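Widadon named technical supplier to Skultelo Racing for the coming season

30 December 2020

Suspension maker Widadon will supply forks, rear shocks and steering dampers to the Skultelo Racing motorcycle team for the coming season under an agreement announced by both parties. The contract runs for 2 seasons and covers the team's supersport entries as well as its test bike. Financial terms were not released.

Skultelo has used customer suspension from a different source since it was formed, with a service technician shared among several teams in the paddock. Under the new arrangement Widadon will place its own technician in the Skultelo garage at every round and at official tests. The technician will report to the team's technical coordinator, Guðlaug Lykkegaard.

"We lost time last year waiting for parts and for someone to be free to revalve a fork," Lykkegaard said. "The rider came in with a clear comment, and we had an answer for him the next morning. I want that answer in the same session."

The front end is a pressurized cartridge kit fitted into the standard fork legs, as the class rules require. Compression and rebound damping are handled in separate legs, and preload is set by an adjuster on each cap. Widadon will deliver the cartridges in 5 valving specifications. Spring rates will be chosen by the team after the first test, when data from the fork potentiometers has been compared with last season's logs.

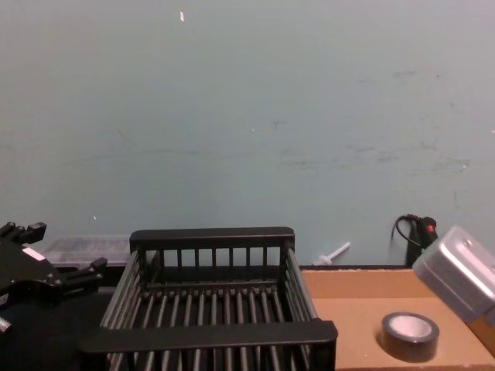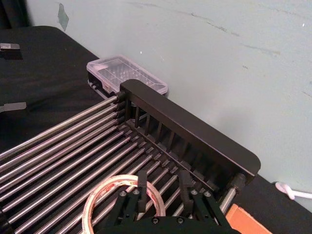
At the rear, the team will run a monotube shock with a remote reservoir and independent high-speed and low-speed compression adjustment. The shock body is 5 mm shorter than the part it replaces, and the ride height adjuster has been extended to make up the difference. Linkage ratios stay as they were. Lykkegaard said the main complaint from the riders concerned rear grip in the second half of the race, when the tire has lost its edge and the bike begins to pump on corner exit. The new shock uses a larger piston and lower internal pressure, and the team expects more consistent damping as oil temperature rises.

Steering dampers will be a linear type mounted across the upper triple clamp. Damping force is set by a single dial with 25 positions.

Zein remains the team's supplier of data logging equipment. Its loggers will record suspension travel at both ends, along with brake pressure, throttle position and wheel speeds. The channel list has been revised so that Widadon's technician can open the files directly, without an export step. Both companies will have access to the data from tests. Race data stays with the team unless it agrees otherwise.

The first run with the full package is planned at the Tatstead circuit, where the team has booked the short layout. Baseline settings will be taken from dyno work already completed at Widadon's workshop. The riders will start on last year's geometry and change one item at a time, beginning with the fork springs. A second test on the full layout will follow if the weather allows.

The agreement includes a review in June, at which either side may request changes to the parts list. Engine and chassis suppliers are not affected. The team has yet to confirm its second rider.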